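Rivora Linen Tea Towel, Set of Two
Colour: Wattle, Ink or Oat
In stock, usually packed the next morning

If you've ever dried up after a big family lunch with one of those shiny souvenir towels that just pushes the water around the plate, you'll know why we got a bit obsessed with tea towels. The Rivora is the one we kept coming back to — a proper, generous, heavyweight linen towel that drinks up a sinkful of dishes and is ready to go again by dinner.

It's woven for us by Le Roux, a small mill we've been buying from since our market stall days, and it comes in a plain weave with a single stripe down one side. The hem is mitred at the corners (our favourite little detail, and the one customers write in about most) and there's a cotton hanging loop sewn into the short edge, so it'll sit flat on a hook or an oven rail.

Linen does start out a touch crisp. Give it three or four washes and it softens up beautifully, and it keeps getting nicer for years after that. My own set is so old the stripe has gone the colour of weak tea, and I won't hear a word about replacing it!
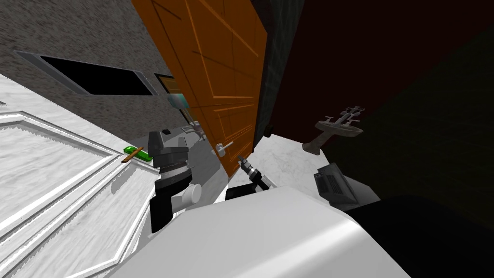 Leokadia Kołodziej
Kitchen Textiles Buyer, Ustness

Sizing is something we get asked about a lot. We went longer than the usual towel so you can fold it double for lifting a hot dish out of the oven, or lay it flat under a full load of glasses. It also makes a very decent cover for rising dough, and Jui-lin Au on our customer team swears by it for wrapping a loaf of sourdough to take to a barbecue.

Details
Fibre: 100% linen, cotton loop
Sold as: set of two, same colour
Item number: 1266
Matching apron: item 708, sold separately
Matching napkins: the Dalis, set of four

Looking after your towels
Warm machine wash with like colours. Skip the fabric softener, please, as it coats the fibres and they stop absorbing the way they should. Line dry if you've got the weather for it, or tumble on low and take them out while they're still a bit damp. Iron on the linen setting if you're the ironing sort — I'm not, and mine look perfectly happy.

Ink is a deep dye and can let go of a little colour to begin with, so wash it on its own the first couple of times.

Postage and returns
Orders over $119 are posted free. Unwashed towels can come back to us for an exchange or refund, and Octavio Paucar in the warehouse will email you as soon as your parcel arrives. Wattle sells out every December, so if it's for a Christmas present, do get in early.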